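Nokari Bench with the Kaltitz table pack: two months in
Reviewed Apr 21, 2026
Verdict: good wicker, bad safety stop

I bought Nokari Bench so that I could break a robot arm without paying for one. In that narrow sense it has been a triumph.

If you haven't met it, Bench is a desktop simulator for pick-and-place work. You get an arm, a gripper, a few cameras and an empty floor, and you add furniture and groceries by buying packs. I went for the Kaltitz table pack, which has a long plank table, a basket and a selection of produce and breakfast things to put in or take out of it. The gripper model is by Hulberg and comes as a separate download with its own licence, its own login and its own opinion about which folder it lives in. Allow an evening.

Setup after that is painless. The scene loads quickly on my middling desktop, the cameras are easy to move, and you can write a task in a few lines. "Pick up that, put it in there, go home" is more or less the whole language. I had an arm waving over a basket before my tea was cold, and I was quite ready to give the thing five stars and get on with my life.

The looks deserve a word too. Someone at Kaltitz loves wicker. The strands have highlights and little shadows between them, and the planks are scratched in a way that makes you want to sand them. The produce has blotches and specks and is generally nicer than what I get in my shopping.

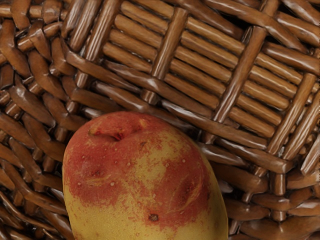
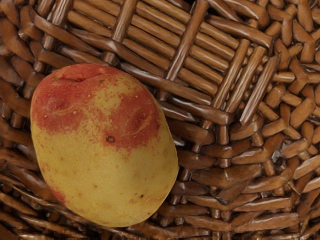
Wicker, close to.

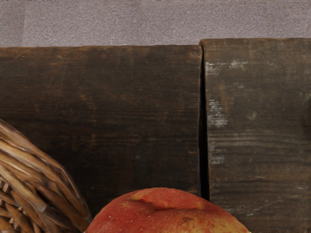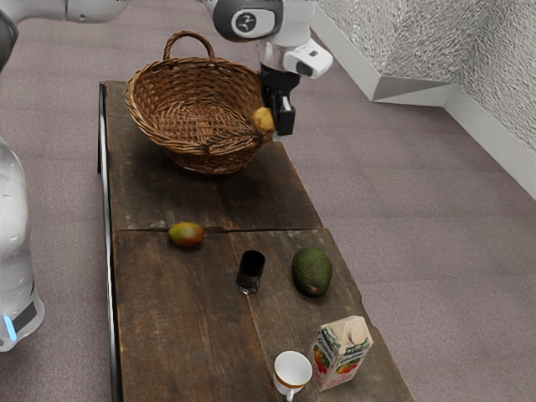 So to the fault. Bench has a contact limit, meaning that if the arm presses on anything harder than a figure you choose, it is meant to stop dead and open a report. I set mine low, wrote a basket task and left it to do 50 runs while I went to the shops.

I came back to a cheerful green summary with every run marked as passed. The log told a different story. On a fair few runs the wrist had come down too far and leaned on the rim, well over the limit, and the stop had fired. Then the arm had carried on. The longest case I found starts at step 1842, where the log says STOP REQUESTED, and goes on pushing for long enough that on a real bench I'd have been sweeping up basket.

The cause, as far as I can work it out, is that the stop is a request. The planner looks at it when it reaches the end of its current move. If the current move is "go down", it goes down first and considers your feelings afterwards. You can make this better by cutting the moves into tiny pieces, and I did, and the runs then took all afternoon. The contact limit does work properly when you drive the arm by hand, so the demo looks perfect and so did my first evening.

There is a second, smaller problem. The report window shows the peak force only if the run failed. My runs "passed", so the window was blank. You have to open the raw log and search for STOP in capitals. Lower case finds nothing, and I lost an hour to that.

I wrote to Nokari in March. They replied quickly and politely to say that the planner was behaving as designed, and closed the ticket. I opened another one asking whether the design could be changed. That one is still open, so I suppose we're getting somewhere.

Would I worry about it? If you are only making pictures or trying out grasps, no. If you plan to tune a safety limit in Bench and copy the number to a real arm, please don't. Test the stop on the machine itself, slowly, with your hand on the red button and nothing you're fond of in reach.

For comparison, I tried the same sort of task in Deák, which is free and looks like a tax form. The produce is plain spheres and the basket is a box. When I told it to stop, it stopped in the middle of the move with the sphere hanging there, and wrote the force in large red letters.

I've kept both. Deák gets anything involving a limit and Bench gets the rest. Two stars out of five for Bench, one of them for the basket. I'll add a note if the ticket moves.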